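This site uses cookies to remember your region and to count visits. By continuing to browse you accept their use. Manage settings

Nodport Two-Arm Bench Cell
Product safety and service page
Published by Nodport Technical Publications. Last revised in December

Notice to owners and operators

Nodport has identified a fault in the gripper release behaviour of the Two-Arm Bench Cell. Under certain conditions a gripper may open without a command when the opposite arm is placed in a protective stop. An object held at the time may fall or be thrown a short distance. Owners are asked to read this page in full before returning a cell to use.

The fault affects cells fitted with the Nondik wrist controller, hardware issue 2, with serial numbers up to and including 2264. Cells supplied after that number carry a revised controller and need no action. The serial number is printed on the plate inside the power cabinet door and also appears on the delivery note.

What was reported

The first report came from the Trevaskis site, where a cell was in use for the handling of small household items. An operator stopped the left arm from the control screen while both grippers were loaded. The right gripper opened and a drinking glass dropped to the bench and broke. There was no injury. A second report, from Ovumdale, described the same behaviour with the arms reversed.

Both sites had followed the operating manual. The protective stop was used as intended, and each arm came to rest within its permitted distance. The fault lies in the signal passed between the two wrist controllers, which share a supply line through the bench. When one controller is stopped, the other may lose its holding command for 200 milliseconds. In most cases the fingers do not move far enough to release an object. With smooth or lightly held items, such as cups and tumblers, they may.
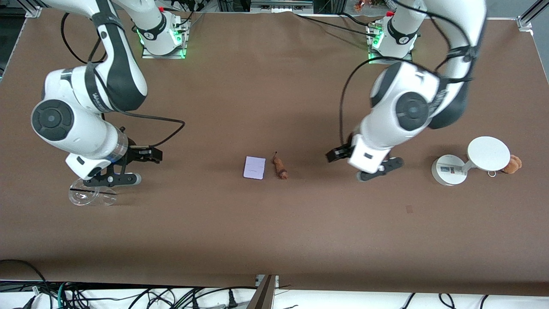

The test programme at Nodport used light items of mixed shape and softness, handled by both arms over a shared bench. Each run consisted of 100 stops, taken at different points in the lift. Soft items were seldom released. Rigid items with a smooth wall were released most often, and more readily when the gripper was tilted away from the vertical. The arms themselves did not move during any release.

Nodport wishes to make clear that the emergency stop is not affected. The emergency stop button removes power from both arms and locks the gripper fingers in place by spring. Operators should continue to use it without hesitation whenever a person may be at risk.

Interim measures

Until the correction has been fitted, the following measures apply to all affected cells.

Glass, ceramic and sharp items must not be handled. Plastic or soft substitutes should be used where the work allows.

Liquids must not be carried in open containers by either arm.

Both grippers should be emptied before a protective stop is requested from the control screen. Where this cannot be done, the area beneath both arms should be treated as a drop area and kept clear of hands.

No person should reach across the bench to steady an item after a stop. The item should be left until both arms show a stopped status on the control screen, and the gripper should then be opened by command.

Cables at the front of the bench should be checked at the start of each shift for strain or damage. Cable wear is not the cause of this fault, but a poor connection on the shared line was found to make it more frequent – in one test, markedly so.

Correction

The correction consists of a replacement line filter and an update to the controller software. Both parts are required. The software update alone reduces the fault but does not remove it, and a cell which has received only the update must remain under the interim measures.

The filter is fitted beneath the bench and does not require the arms to be taken off their mounting plates. The work should be carried out by a Nodport service engineer or by a person holding the Nodport maintenance certificate. The cell must be isolated at the wall before the lower cover is opened. After fitting, the gripper hold test in section 2 of the service supplement must be completed for each arm, and the result entered in the cell logbook.

There is no charge for parts or labour on affected cells, whether or not the warranty period has ended. Cells on hire will be corrected by the hire provider.

Ordering and returns

The correction kit may be requested through the service portal or by writing to the Nodport service desk. Please state the serial number, the site address and the current software version. Removed filters should be returned in the packaging supplied, as they are being examined as part of the continuing investigation – they should not be kept as spares.

Any unexpected release which takes place after the correction has been fitted should be reported to the service desk on the same working day. The cell should be taken out of use, and the event record saved before power is removed. The record is overwritten when the cell is next started.

Related documents

Operating manual, Two-Arm Bench Cell
Service supplement, wrist controller issue 2
Cell logbook, replacement pages

Sign up to the Nodport newsletter for service notices and product updates. You may unsubscribe at any time.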